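Ticket 1000-57: Rink scoreboard clock drops time at stoppages
Site: Skorevville ice arena, sheet 2 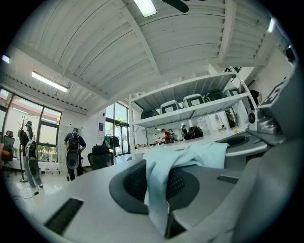
White desk and mesh office chair

Status: Resolved, monitoring
Priority: High (league games affected)
Controller: Lindqvist console, wired
Display software: Linora

Reported problem
Game clock on the main board loses time when play stops. Console reads correctly. The board lags behind the console by 1 second after a few whistles and does not catch up until the period is reset. Penalty clocks show the same fault. Shot counter is fine.

Log, July

9:10 a.m. Reproduced with a test period. 66 start/stop cycles run from the console, 5 dropped stop signals on the board side. None dropped on the console side.

9:45 a.m. Swapped the data cable at the console end. No change.

10:20 a.m. Bypassed the junction box behind the penalty benches and ran a spare cable direct to the board. No dropped signals in 66 cycles. Fault is in the box or the run between it and the board.

11:05 a.m. Opened the box. Corrosion on two terminals, one ground screw loose. Cleaned the terminals, replaced the ground lug, reconnected the original run. 1 dropped signal — better, still not acceptable for games.

1:30 p.m. Checked Linora settings. Signal retry was off on sheet 2 and on for sheet 1. Turned it on and restarted the display service. No dropped signals in 66 cycles.

2:15 p.m. Hundik youth team practice used the clock for a full scrimmage. Board and console matched at every whistle checked.

Open items
Replace the junction box with a sealed unit before the fall season.
Copy the sheet 1 settings file to sheet 2 and save both.
Leave the spare cable coiled at the scorer's bench until the box is replaced.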